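Section 4. Laying out the play kitchen set on the table

Applies to the Clomusel play kitchen set (toy cookware, dishes, toy food and toaster oven), used on a flat tabletop. Last revised 14 January 2018.

The leaflet in the Clomusel box says the set is "ready for play in moments." We have set it up many times and don't believe that. Most of the time goes on deciding where the big pieces sit, and the leaflet skips that part. It also shows every piece standing in a perfect row, which lasts until the first child arrives. Follow the steps below in place of the leaflet.

### 4.1 Before you start

1. Clear the table and wipe it with a damp cloth. Dry it. The leaflet recommends Brovine surface spray for this. We tried a bottle and could see no difference from plain water.
2. Check the tabletop for holes. Some panels have small round ones punched through them. They do no harm to the larger pieces, but anything smaller than a hole will find its way to the floor sooner or later. Cover them with tape if you are also putting out play coins or beads.
3. Open the bags over the table and look at each piece for cracks or sharp seams.

> **Caution:** The toy food is not food. Some of it is convincing enough that a toddler will bite it. Keep small pieces away from children under three, whatever the friendly face on the package seems to suggest.

### 4.2 Placing the large pieces

1. Put the toaster oven down first, near one side of the table. It is the bulkiest piece, and it's a nuisance to add after everything else is out.
2. Turn the oven so that its door faces in toward the middle. The leaflet shows it facing the chair. That looks tidy in a drawing, but children reach from every side and the door ends up hitting whatever you put in front of it.
3. Set the colander on the opposite side, long way up and down the table. Both handle tabs should be easy to grab.
4. Put the small pot between the two, nearer your own edge of the table.
5. Lay the plate flat toward the far edge.

**Note:** The leaflet claims that matching colors "guide the child to matching tasks." We have not seen any sign of it. A green pot and a green colander look nice together, and that is as far as we would go.

### 4.3 Adding the bowl and the toy food

1. Place the blue bowl in the middle, between the plate and the pot.
2. Put a piece or two of toy food in it. A full bowl gets tipped out. A nearly empty one gets filled, which is a better way to begin.
3. Leave the other pieces of food directly on the table with some space between them.

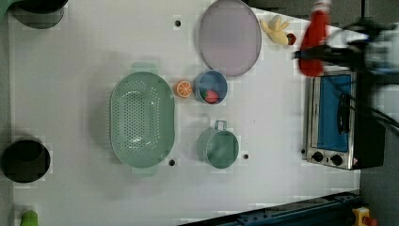 4. Keep at least one piece of food within easy reach of the colander. Pretend rinsing is the game most children go to first in our sessions, and a colander with nothing near it tends to get worn as a hat.
5. Leave the oven empty. The leaflet tells you to "pre-load the oven for a delightful surprise." The surprise is usually missed, and the piece inside gets packed away with the oven and reported lost.

The Astatgate play mat is sold as an add-on, with outlines printed on it for each piece. We don't recommend buying it. The outlines fit the older pieces, and the mat slides on a smooth table unless you tape down all the corners. If you already own one, use it under the table.

### 4.4 Checking the layout

Stand back and check these before you call anyone over:

- The oven door can open all the way without hitting the pot or the bowl.
- No handle hangs past the edge of the table.
- There is bare table left over. If there isn't, take a few pieces away.

Allow 14 minutes for the whole job the first time. Later on, 5 is realistic. We have never managed the "under a minute" given on the box.

**Caution:** Don't stand a real hot pan or a mug on the same table during play. Pieces this close to the real thing invite mistakes, and adults make them too.

### 4.5 Putting it away

1. Take the food out of the bowl, pot and colander. Look inside the oven even if you are sure it's empty.
2. Wash the dishes and the food in warm water with a drop of dish soap. Wipe the oven with a cloth only. Don't put it in the sink.
3. Let the washed pieces dry completely. Water sits in the colander's small holes longer than you'd expect, so shake it out first.
4. Pack the oven at the bottom of the bin, then the plate, then everything else.

The Tian storage bin is described as made for this set. It does hold it, and so does any plain bin of the same size with a lid that closes.

If a piece is missing, check under the table before ordering a spare. Spares are listed by part number on the back of the leaflet. Part 164 is printed there twice, for two different pieces, so write the name of the piece on your order as well. See Section 5 for cleaning marks off the oven door.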